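Tistcombe Community Help > Home and Furniture > Tables, shelves, small repairs

Round bedside table with a raised rim – how do you keep the top clean, and where does the phone go?

Posted by tistcombe_lodger

I look after the rooms at a small guesthouse outside Vevton, and every bed has a round wooden side table beside it. Handsome things. Each has a raised rim, presumably so your glasses don't roll off in the night, and the rim now holds a fine collection of crumbs, hand cream and whatever guests do with toast. 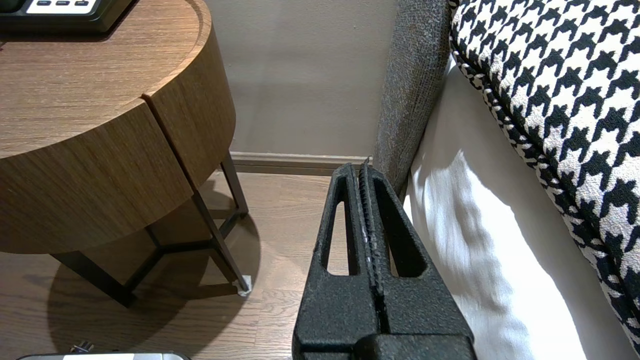
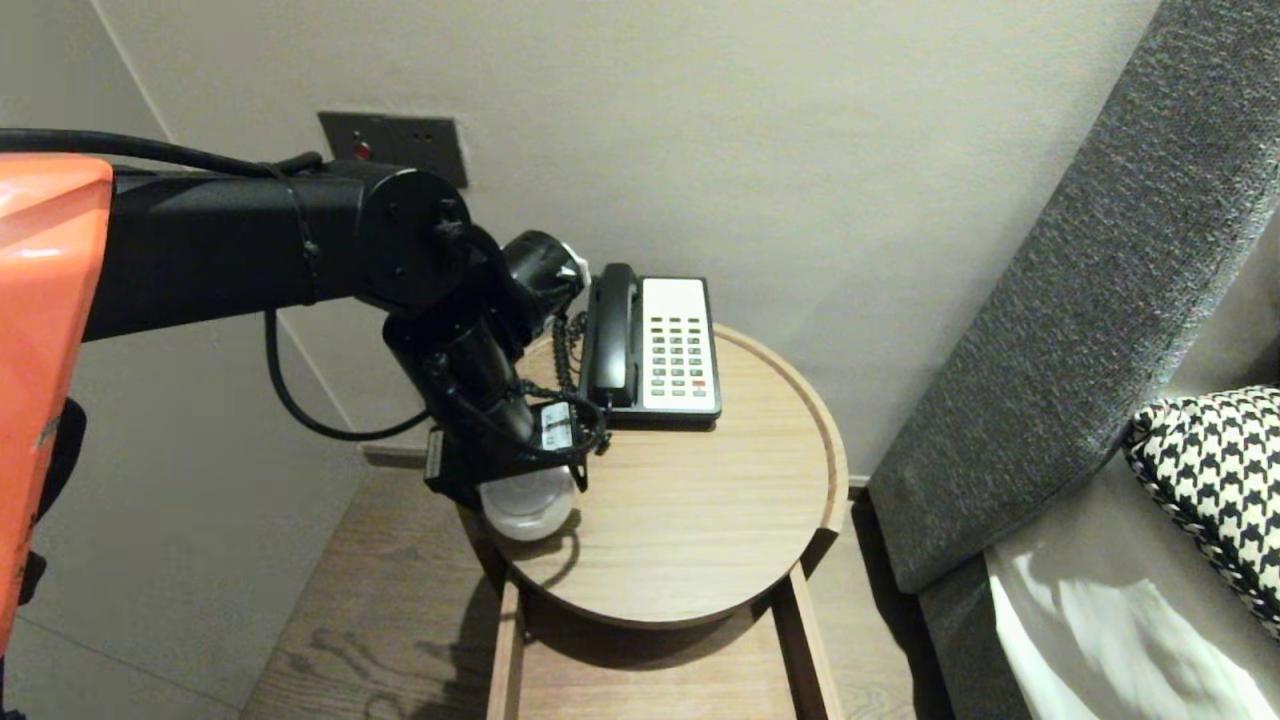
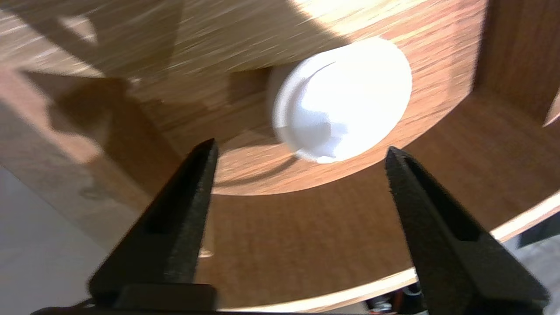
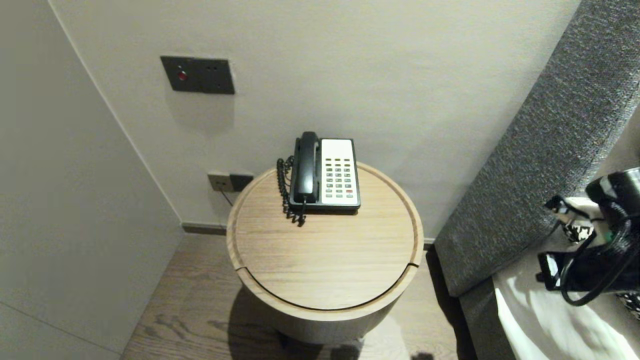
I've been going round the groove with a damp cloth and a fingernail, and I only have so many fingernails. The phone is the other headache. It has to stay, because guests ring down for towels at 11 pm, but the curly cord gets into everything, including people's tea. I've been quoted $165 a table to have the tops refinished, which seems a lot for toast. Has anyone got a better way?

Posted by Kurian

Old soft toothbrush, warm water, one drop of dish soap. Go round the rim with the brush nearly dry, then straight away with a folded microfibre cloth. Don't flood it. If water sits in a seam the edge swells, and then you really will be paying someone.

For cup rings, try a bit of plain white toothpaste on a spot that doesn't show first. If the finish goes dull, stop. If there's proper damage you could sand it, starting at 400 grit and going very lightly, but only if you know it's solid timber. On laminate or thin veneer you'll be through the pretty part before the kettle boils.

As for the cord, unplug it at the handset end and let the handset dangle until it stops spinning. Most of the tangle is twist. Plug it back in and you've got a tidy cord for at least a week.

Posted by vevton_handyperson

Get rid of the phone. Everyone has a mobile.

Posted by mopandglow

Lovely, and when the mobile coverage is one bar by the car park? Keep the phone. Push it to the back of the table, cord on the wall side, and leave the front half clear for the tea. I put a cork coaster on ours, bought a box of 200 and have lost more than half of them to guests' suitcases. Still cheaper than refinishing.

Agree with the toothbrush. A wooden skewer with a bit of cloth over the point does the tight bits.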